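Prustville hospital merger promises shorter waits, but the numbers are thin

PRUSTVILLE - The two hospitals that serve most of this county want to become one, and they would like residents to believe the main result will be shorter waits for surgery. Residents might want to read the plan before they believe it.

Prustville General and Zemton Regional released a 22-page summary of their proposed merger on Tuesday. The word "access" shows up on nearly every page. A schedule for getting people into operating rooms sooner does not show up on any of them.

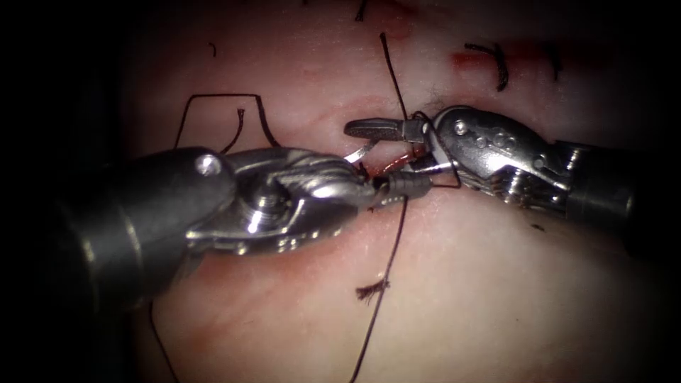
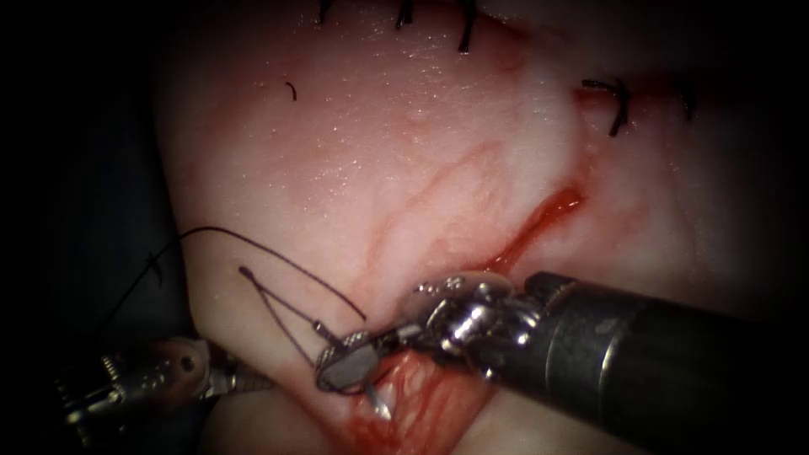 Surgical instruments working on tissue.

The hospitals say that 400 people are now on their combined waiting lists for surgery that isn't an emergency. By sharing staff and moving most planned operations to the Zemton campus, they say, they can clear the backlog in 3 years. The summary doesn't say how many operating rooms would stay open in Prustville, how many nurses would need to be hired, or what happens to the list if those nurses can't be found.

That last point matters. Both hospitals have been advertising for operating room nurses since last June, and many of the same openings were still posted on their websites this week. Putting two short-staffed departments under one name gives you a larger short-staffed department. Maybe it can be run better. The summary offers no evidence either way.

It does offer a savings figure. The merged system would cut its yearly costs through what the plan calls "aligned services," a phrase it uses again and again without a definition. Asked whether aligned services meant layoffs, a spokesperson for the two hospitals said in an email that "no decisions have been made at this time." Asked whether it meant closing the maternity unit in Prustville, the spokesperson sent the same sentence again.

The savings estimate comes from Zacharias, a consulting firm hired by the hospitals themselves. Its full report has not been released. The hospitals say it contains private business information, and that may well be true, but it leaves the public judging a deal by the parts its backers chose to share.

People here have some reason to be careful. When the hospital in Itura joined a larger system, patients were told to expect more specialists and quicker appointments. The emergency room there now closes overnight, and anyone who gets hurt after 10 p.m. faces a long drive over the ridge road. The hospitals say Itura was a different case with different finances. They didn't explain the difference when asked.

Then there is the bill. With two hospitals, an insurer that doesn't like the price at one can at least threaten to send patients to the other. With one, that threat is gone. The summary promises that prices will be "held to reasonable levels" but sets no cap and names no one outside the hospitals who would check.

Supporters of the merger make a fair case that standing still has costs too. Prustville General has lost money 2 years in a row, its heating plant is old, and a small hospital that goes broke helps no one. Almost 1000 residents have signed an online petition backing the deal. The petition page, it should be said, was set up by the hospitals and asks visitors whether they support "better care close to home," which is a hard thing to oppose. It doesn't mention that planned surgery would move to Zemton.

The state has to approve the merger before it can go ahead. A public hearing will be held at 6:30 p.m. in the Prustville High School auditorium, with the date to be posted on both hospitals' websites. Written comments will be accepted until the day of the hearing.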